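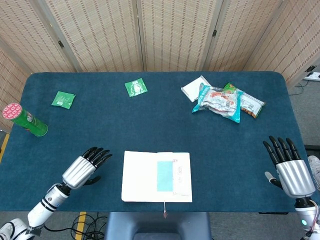

My sister says a snack kit is just a grocery bag with ambitions, and she has told me so at every family get-together since I started packing one. Fine! But she's also the one digging through mine by the second rest stop, so I've stopped arguing and I'm writing down how I do it.

First thing, get it all out on a table. The whole stash, including whatever has been living in the glove box since October. I do this the evening before we drive to Lullidstead, after supper when the table is clear. Check the dates, squeeze the bags, toss anything that has turned to dust.

Then sort by shape (I used to sort by sweet and salty, and it was a mess). You'll end up with these:

Cans. The tall green kind with a lid goes in on its side, along the bottom. Standing up, it tips over at the first turn and somebody has crumbs in their shoe.

Flat packets. Slide these down the walls of the bag.

Puffy bags. Always on top. I poke a pinhole in them if we're going over the hills, then put a bit of tape on it.

Long skinny wrappers. They go in diagonally, last, wherever there's a gap.

Little sachets. These vanish! I clip 2 together with a clothespin and put them in the outside pocket.

My bag is an old Lekota cooler tote with a broken zipper, and it holds plenty for two grown-ups and a long day. If you're buying one, the Stomside store in Brirwood had plain canvas totes last time I was in, and I'd get the wide one over the tall one.

Now the notebook. I keep a small one with a ribbon marker, one page per trip, and I write what went in and what came home uneaten. After roughly 50 trips I can tell you that we never finish the nuts and we always run out of anything spicy. Leave it open next to you while you pack or you'll forget to fill it in.

Last, pick one snack per person for the front seat and put the rest where you can't reach it. Water goes in a separate bag, lids checked twice.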